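Does a fixed camera view help or hurt when two arms are learning to handle key rings?

14 shares · 9 comments

Posted by Femi Okafor, Sunday, May 3, 2020

Hello everyone, and thank you in advance for reading what is bound to be a long one. I've followed this board for ages and learned a great deal from the folks at the Benport bench, so I'm hoping some of that patience can be pointed my way.

I'm part of a small group in Wekville and we've been working on a method we call Doucette. The idea is simple enough to explain over a cup of tea. A person drives both arms through a job, we record everything, and then a network learns to copy the person from the pictures and the joint positions. Our job of the moment is key rings and the bits that hang off them, with one gripper holding one part and the other gripper holding another. Small, shiny, floppy things that never sit the same way twice. We chose them for exactly that reason and I've regretted it most evenings.

We have 344 full demonstrations. Before training we cut each one into short clips wherever a gripper opens or closes, which gives us 3,537 clips, and the network learns on the clips. That part has been a real pleasure, to be fair. Cutting on gripper events made the training much steadier than feeding it whole demonstrations, and I'd recommend it to anybody with a fiddly two-handed task.

Now to my trouble. We trained two versions. One sees only the wrist cameras. The other sees the wrist cameras plus the fixed camera that looks over the whole bench. Everything else is the same, down to the random seed. I had fully expected the second one to win, because surely more to look at is better when one hand needs to know where the other has got to? Instead it came in behind. Over 200 trials each, the version with the fixed view had 6 fewer successes.

It also has a funny manner about it. With the fixed view switched on, the arms tend to hover with the fingertips close together, as though they can't quite make up their minds which should go first. The wrist-only version makes more outright mistakes with its aim but it gets on with things.
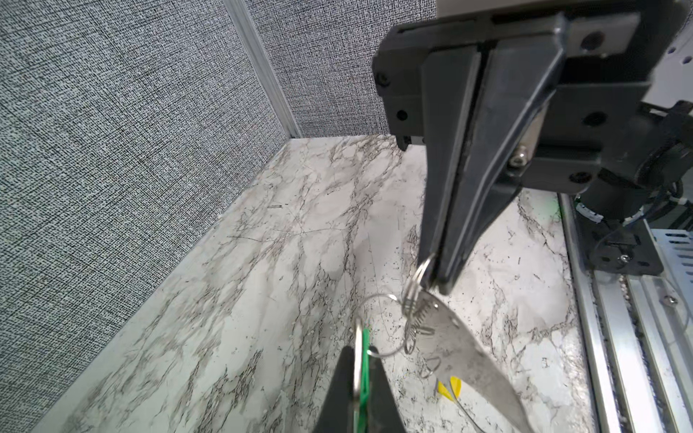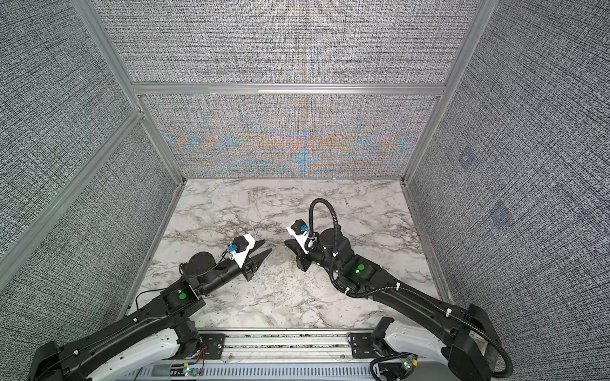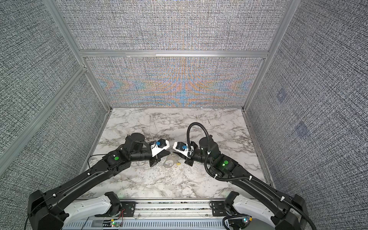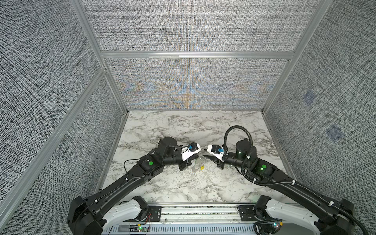

First picture: wrist camera, with the rings and the silver spring. The other three: fixed camera, with the two grippers near the middle of the bench.

I've checked the timing between cameras and I've checked that the colours aren't swapped (I've been caught by that one before). Has anyone seen an extra view make a copying method more hesitant? And is it something I should fix in the data, or in the network, or should I just drop the fixed camera and write up what we've got?

– Femi

hultgate_bench

Hi Femi, lovely write-up and a very nice problem. I've been down a similar road, so let me ramble a bit.

The first thing I noticed is your back wall. In the fixed views there's a moiré pattern on the lower panel, blue and orange, and in the third picture it's quite a strong set of chevrons. In the fourth it's much fainter. Your panels have that fine black and white weave, and a fine weave plus a camera sensor plus image resizing is just the recipe for it. The wrist picture has the same sort of fabric in it and none of those coloured bands that I can make out.

Why should that matter? Because your network has no notion that the wall is scenery. If the bands change from one recording session to the next, with the light or a tiny bump to the camera or a change of focus, then it's a big colourful signal that has nothing to do with key rings. A network learning to copy will happily lean on that sort of thing. On the day of the test the bands look different again and it's a bit lost. I can't promise that is your hesitation, but I would rule it out before touching anything else.

A cheap way to check, which we used in Hultgate last November:

1. Take your fixed-camera recordings and paint everything above the bench flat grey, leaving the arms in. A rough mask will do.
2. Train again with the same seed.
3. Run it with the same mask on the live camera. Please don't forget this step, I did, and lost a weekend.

If the hovering goes away, you have your answer and a good paragraph for the paper. If it stays, look at how big the objects are in the fixed view. The small yellow piece in your third and fourth pictures is only a little thing at that distance, and a thin ring would be smaller still once the image is shrunk for the network. It may be worth cropping the fixed view to the area around the grippers so those pixels survive.

And do keep the clip cutting, I'm going to borrow that.

5 comments

tallship77

just drop it. wrist cams are enough for small parts, everyone finds this out sooner or later

2 comments

marnie_w

I'd be gentle with that last answer, and a little careful with the original result too, Femi. Six successes out of 200 is a very small gap. If you reran both versions tomorrow with nothing changed, you could easily see them trade places, so I wouldn't write that the fixed view hurts. What you can fairly say is that you didn't find it helped.

Two suggestions. Train each version with several seeds, even if it means fewer trials per seed, because the spread between seeds on this kind of copying method is often larger than people expect. And start both versions from matched layouts, so that every trial has a partner. Lay the parts out, run one, put them back the same way, run the other, and switch which goes first. It's slow going, but comparing pairs tells you a lot more.

The hovering sounds more interesting to me than the score. Could you log the time from start to first finger closing for each trial? You probably have it in the recordings already, given how you cut your clips. That would turn "a funny manner" into something you can plot, and it may separate the two versions far better than success counts do. I'd love to see it if you get that far.

2 comments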